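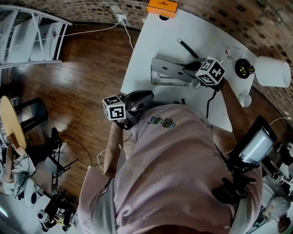
Fluso releases Kakard 2.0, software for turning hand-held gripper demos into robot motion

FOR IMMEDIATE RELEASE — 5/8/20

Fluso today released Kakard 2.0, a new version of its software for recording, cleaning up and replaying hand-held gripper demonstrations. Available now to all current licence holders. New customers from January.

Short version: a person picks up two grippers, does the job at a desk the way they'd normally do it, and Kakard works out where both hands were the whole time. Then it hands a planner something it can use. No scripting. No teach pendant.

What's new

Two-hand tracking in one pass. Version 1 solved the left and right grippers separately and then tried to line them up, which went badly whenever the hands crossed. 2.0 solves them together, from the printed marker cubes on top of each gripper. If one cube is hidden behind an arm or a lid the tracker keeps going on the other faces, or on the last good motion, and flags the stretch so somebody can check it later.

Live preview. The operator can now see the tracking result on a small display while they work. A lost marker shows up straight away instead of the next morning. This was the most asked for feature from our pilot sites by a long way.

Clutter. The old release liked a bare table. Real desks have laptops, cups, pens, lampshades and cables on them. The new segmentation model was trained on 2000 recordings made on ordinary desks and benches, shiny surfaces included. Reflections off metal lids are still the hardest case and we say so in the release notes.

Planner export. Recordings go out through Karaca, our open file format, with timestamps, gripper opening width and a confidence value for every pose. Karaca 7 is the current revision. Older files convert on import, though files with custom tags may need a hand edit.

"We spent most of the winter on the boring parts," said Orsolya Bakos, head of perception at Fluso. "Clock sync. Calibration that survives a cube getting bumped. People don't put that in a demo video but it's where the bad data comes from. A gripper that is four millimetres off will teach the robot to miss by four millimetres, every single time."

Pilot results

Kakard 2.0 was tested at 23 sites before release. 19 of them moved over from version 1 and have stayed on the new build. The other sites started fresh. Calibration at the start of a session was the main complaint in the first round — too many steps, unclear colours on the status bar — and has been cut down to one guided sweep per gripper.

Claltau, which packs and repairs small household goods, used the pilot build to record lamp assembly and desk clearing with its own bench staff.

"Our people aren't programmers and they dont want to be," said Botond Simon, operations lead at Claltau. "They wanted to put the grippers on, do the work, go to lunch. The first build got in the way a bit. This one mostly doesn't."

Known limits

Kakard does not estimate force. Soft objects and loose cable are tracked as regions only, no shape. Very low light will drop the marker tracker and the preview will say so. Long sessions should be split, the replay editor gets slow with with large files and a fix is planned for the next point release.

Availability

Kakard 2.0 is a free upgrade for current licence holders. Download from the customer page, same login as before. Back up your calibration folder first. The installer now asks, but please do it anyway. Marker cube patterns are unchanged so there is no need to reprint.

Training labs and universities can apply for the teaching licence, which covers the full tracker and the Karaca exporter but leaves out the fleet dashboard.

About Fluso

Fluso makes perception and planning software for robot manipulation. Products include the Kakard recording suite and the Karaca format.

Media contact: Fluso press desk, through the contact form on our website. Screenshots and interview times on request.

— ends —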